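A golf event for charity looks simple from the outside. People play, eat lunch and go home. For the person who plans it, the work begins many months before, and most of this work is about money and time. In this chapter we follow the Gremow Open, a small charity event with 37 teams, from the first budget to the last thank-you letter.
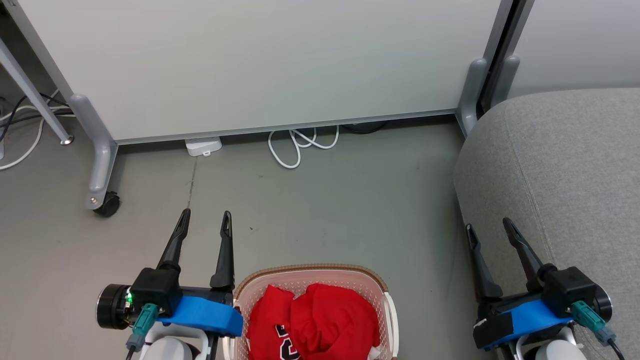
*Figure 8.1 Red clothing in a woven basket, with a gray chair beside it.*

The Gremow Open was started by Unnur Eskildsen, a former club player. In its first year it had one sponsor, Olteo, and it earned 3,518 dollars after all costs were paid. Eskildsen wrote later that she was pleased with the sum but not with the day. The teams waited too long at the short holes, and the last group finished when the dinner was already cold.

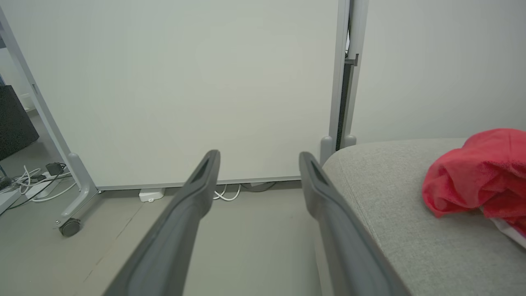 *Reading time: 8 minutes*

We will come back to these delays in Section 8.3. First, it is necessary to understand two ways of starting play. With tee times, the teams begin one after another from the first hole. With a shotgun start, all teams begin at the same moment from different holes - so they also finish close together, and the kitchen can plan the meal. Aksel Thoroddsen, who took over the planning in the second year, chose the shotgun start.

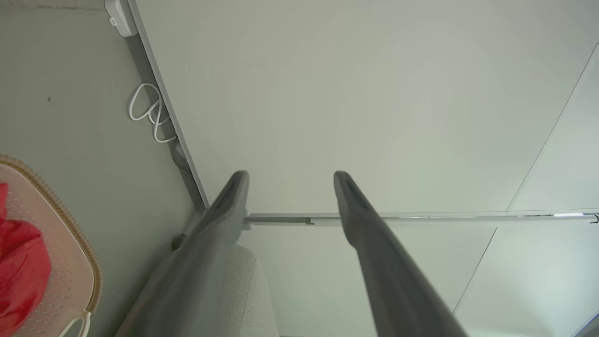
## 8.1 Setting the entry fee

The entry fee must cover the course, the food and the prizes. Write down each cost for one player before you speak with any sponsor. Money from sponsors can then go directly to the charity.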